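Keeping a small water laboratory honest

Yolanda Ambrose has run the testing side of Willora for nine years. The laboratory takes samples from private wells and boreholes, most of them on farms, and reports on nitrate, hardness, iron and bacteria. We spoke on Aug 3, 2023, mainly about error.

Her first point concerned the bottle. "Most bad results are bad before the sample reaches us," she said. "The tap was not run for long enough, or someone rinsed out the preservative." Willora sends out 330 kits in a normal month, and the instruction card has been rewritten several times. The present version has 9 lines and no diagrams.

Pipettes come next. Each is checked by weighing: 1000 microlitres of pure water at a known temperature should have a known mass, and the balance shows how far the delivered volume departs from it. Ambrose plots the results by instrument. "A single reading tells me very little. I want the slope."

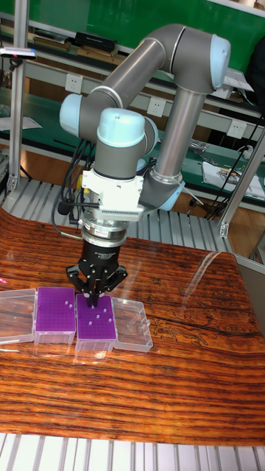 Yolanda Ambrose's view of the slope is not shared by everyone, and Mahmoud, in a written comment on a draft of this piece, argued that a fixed limit is easier to defend to an auditor, as a trend can always be read two ways. Ambrose accepts the point about auditors. She keeps a fixed limit as well, and acts on whichever is reached first.

Blanks are run at the start and end of every batch. A nitrate blank that drifts upwards usually means the rinse water, and she replaces the cartridge before looking at anything else — "a cheap part, and guilty more often than not".

She is less patient with decimal places. Clients have asked why a hardness of 400 milligrams per litre is not given to two decimals. "The method does not support it, so we do not print it."

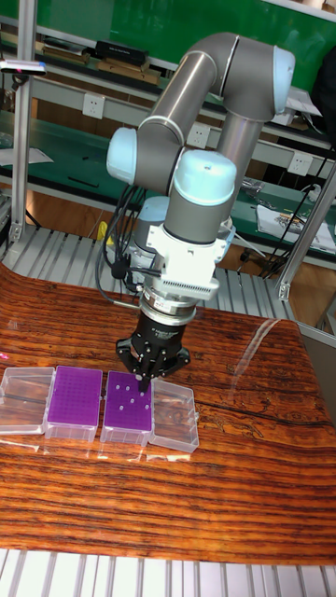 Records and retention

Raw readings are kept alongside the final report, including those that were rejected, with the reason written next to each. Corrections are initialled and never overwritten. A new retention schedule comes into force in September, and Ambrose expects the older paper files to take most of the winter to index.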